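Evaluation of the Walumen Two-Finger Gripper Kit for Handling Soft Goods

Student Project Report
Prepared by: Theano Fragkou and Kenneth Marquez
Project advisor: Baptiste Ferrand
Submitted: 24/01/2022

1. Purpose

The Trulidham teaching laboratory asked for a review of the Walumen gripper kit before deciding whether to order more units for the second-year course. The kit is sold as a ready-to-mount package with two fingers, a wrist camera, a control box and a software license for one workstation. This report covers installation, handling of cloth items and the quality of the supplied documentation. Pricing was outside the scope of the project.

2. Installation

The kit was mounted on the laboratory's Petridis arm in October. The mounting plate fit without changes. The control box required a firmware update that the printed manual does not mention, and the correct procedure was obtained from the supplier by e-mail. Once the update was complete, the camera and fingers were recognized at startup each time.

3. Test Method

Cloth items were placed on a fabric-covered table and the arm was instructed to pick up each item and set it down at a marked location. A total of 200 attempts were made. An attempt was counted as successful only if the item stayed in the grip until release. Items were dropped onto the table by hand and were not smoothed or folded. The wrist camera view was used both for control and for later review by the project team.

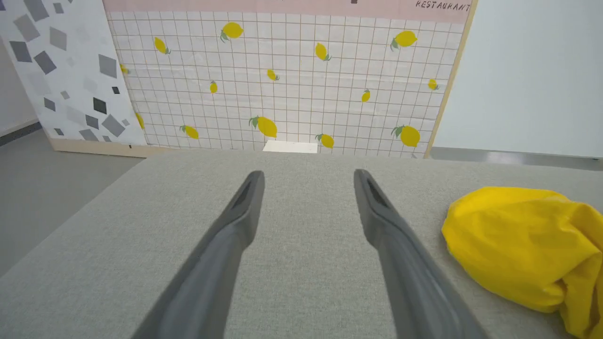
Figure 1. Wrist camera view with the gripper open and a crumpled yellow item at right.

The camera is fixed close to the fingers, and both fingertips remain in view when the gripper is open. The team found this useful when judging the distance between a fingertip and the nearest fold. An item lying well to one side may be only partly visible, and the arm must then be moved before a grasp can be planned.

4. Results

Of the 200 attempts, 166 were successful. Most of the failures occurred when the fingers closed on a single thin layer, which slid out during lifting. In six cases the software reported a completed grasp although no item was held. The supplier has been informed of this fault. Finger wear was checked at the end of testing and no damage was found.

5. Documentation and Support

The quick-start guide is clear and can be followed by a student with no prior experience. The reference manual is less complete, and its section on grip force contains two tables that disagree. Manolis Moschos of the Prurkwood workshop reviewed both tables and advised using the lower values.

6. Recommendation

The team recommends the kit for supervised coursework. Purchase of additional units should wait until the supplier has corrected the false grasp report and issued a revised manual.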